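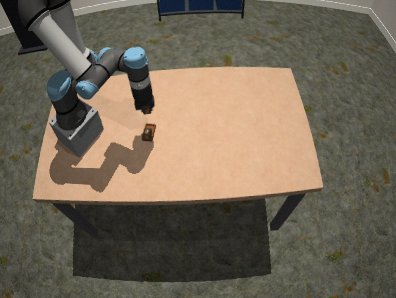
I've been putting off writing about simulators because every time I do, somebody emails to tell me I'm holding them wrong. But we have now burned most of a month on one, so I'm owed a post.

The job is dull. An arm on a table, one small brown block, pick it up. Joelle Geagea wrote the planner, I look after the controller and the logging, and the simulator is Kindon, which we moved to after the old one stopped building on anything newer than my laptop. Kindon's pitch is that you train and test in there and the behaviour carries over. Maybe it does. I haven't seen it yet.

What I have seen is a run of 106 grasps with 14 failures, which looks respectable until you open the logs. Most of the failures had the fingertips stopping short of the block, with the planner quite sure it had arrived. We blamed the inverse kinematics for two days. Then Tala Awwad asked which camera model the perception node was using, and the answer was a plain pinhole, while the rendered camera has barrel distortion switched on. You can see the front edge of the table bowing out. I had been looking at that curved table for weeks and took it for a nice touch.

So the pose estimate was off, a little in the middle of the view and more towards the sides. Fixed now – one line in a config file, plus an afternoon arguing about which config file.

My bigger complaint is with the shadows. They're crisp and dark, and the arm throws a great zigzag of one across the wood, right up near the block. Our segmentation was happily using it as a cue. Soften the light and the detector gets worse, so what exactly did it learn? The Kindon docs say to randomise the lighting. Fine, but then I'm tuning the randomiser, and I have no better idea what range is sensible than I did of the lighting in the first place.

Joelle thinks I'm being unfair and that we'd have hit the distortion bug on hardware anyway. Probably true. It would have cost us a gripper pad or two.

Next job is contact friction, where the default value has no source that I can find. If you know where it came from, the comments are open.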